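Brurby council orders review of art buying after questions over gallery ties

19 April 2025

The Brurby city council voted 7 to 2 to review how the city buys artwork for public buildings, after members learned that a former deputy mayor holds a stake in the gallery that supplied most of the recent pieces.

Aleksandra Pietrzak left the deputy mayor's office in September and now works as an adviser to Plillov, a downtown gallery. City records released to the council show that the gallery sold 20 works to Brurby over three years. Pietrzak signed off on several of the purchases while in office.

In a written statement, Pietrzak said she bought her share in the gallery after leaving the city and had no financial interest in it before then. She said she would answer any questions the council sends her.

Brurby's ethics rules bar former officials from contacting the city on behalf of a private employer for up to two years. They do not cover ownership of a company that already has a contract. Council members who backed the review said that gap should be looked at as well.

The two members who voted no said the city attorney could have handled the matter without hiring outside help. The council picked Catterall, a consulting firm, to do the work.

The firm will look at how prices were set, who approved them and whether other galleries were asked to bid. Purchases of new art are on hold until its report comes back. Pieces already on display at the library and the courthouse will stay where they are.

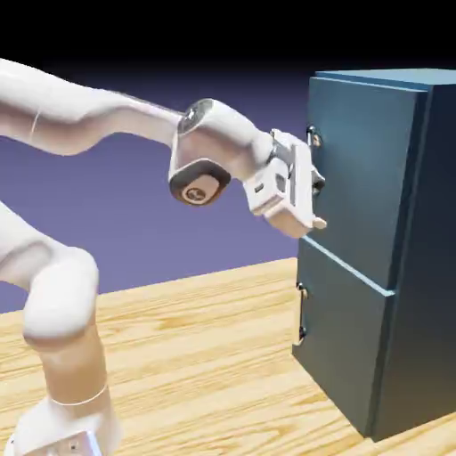
Records contract extended

In other business, the council approved a one-year extension of its contract with Istix, which runs the online system where residents can look up city spending. The item passed without debate. A request to add campaign finance filings to the same site was sent back to staff for a cost estimate.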